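Hollano Museum of Everyday Things
Learning Pages for Young Visitors

How Does Elastic Work?

Look at the top of your socks or the waist of your pajama pants. They hold on to you without buttons, zippers or knots. The part that does this job is called elastic.

Something is elastic if it can be stretched and then goes back to the size it was before. A rubber band is elastic. A piece of paper is not. If you pull on paper, it tears.

Where does rubber come from?

Natural rubber begins as a milky liquid called latex. It is found under the bark of rubber trees, which grow in warm, rainy countries. Workers make a thin cut in the bark and the latex drips slowly into a cup. Rubber can also be made in factories from oil.

Rubber is made of very long, very tiny chains. They are far too small to see. When rubber is resting, the chains are tangled up like cooked noodles in a bowl. When you pull, the chains straighten out. When you let go, they tangle up again and the rubber becomes short.

From rubber to ruffles

Rubber on its own can feel sticky against the skin. For this reason, the elastic in clothing is often covered with thread. To sew it onto cloth, a person stretches the elastic, stitches it down while it is long, and then lets go. The elastic shrinks, but the cloth cannot. The extra cloth has to fold up into many little bumps. These bumps are called gathers, or puckers.
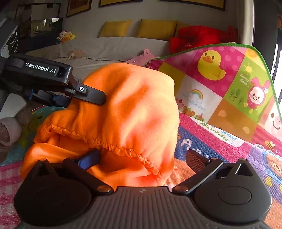 Orange fabric with a gathered elastic edge.

Gathers are useful as well as pretty. They let one piece of cloth fit over things of different sizes. Fitted sheets, shower caps and rain covers for backpacks are often made this way.

Why does elastic wear out?

Heat, sunlight and many years of stretching can damage the tiny chains. Old elastic may become loose or crackly. Clothes last longer when they are kept away from high heat.

Words to know

Elastic: able to stretch and return to its first size.
Latex: the milky liquid used to make natural rubber.
Gathers: small folds made when cloth is pulled together.

Visit the gallery

The Vondráček Textile Room holds 2,170 objects, and 181 of them have elastic parts. Children under 11 must be accompanied by an adult. The room is on the second floor, next to the Dulleo Reading Corner.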